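6 min read
4 shares · 2 comments

3.2 Plates, cups and the cloth beneath them

It would be easy to hurry past the table itself on the way to the interviews, and in our first draft we did just that, but the households in Prirken and Jesgate kept bringing us back to it. Of the 569 diary entries we collected, almost all say something about what was put out for a meal or a hot drink, and a good many of them go on at length - fondly, and sometimes a little crossly - about which plate belongs with which cloth. We have tried to keep that fondness in our reading of them.

Large plates in strong colors came up again and again. A red plate with a speckled glaze or a bit of glitter in it was nearly always spoken of as a plate for company, even in homes where it came out every Monday for toast.
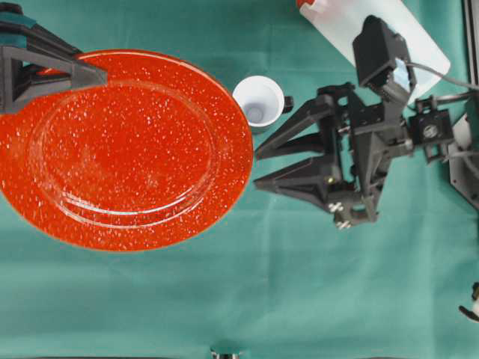
Figure 4. Large red-orange speckled plate and small white cup on a teal-green cloth.

Small cups were another matter. They were treated as companions to the plate, set close to its rim and moved only when someone reached for them, and 12 of the households told us that a cup placed too far off made the table feel unfinished. Skotisis families were more relaxed on this point, and we return to them in Section 4.

The cloth, we found, did much of the quiet work. Salehi diarists in particular chose it first and let everything else follow, preferring greens and blues under warm-colored dishes. Two households owned a single cloth and simply turned it over - a habit we came to admire.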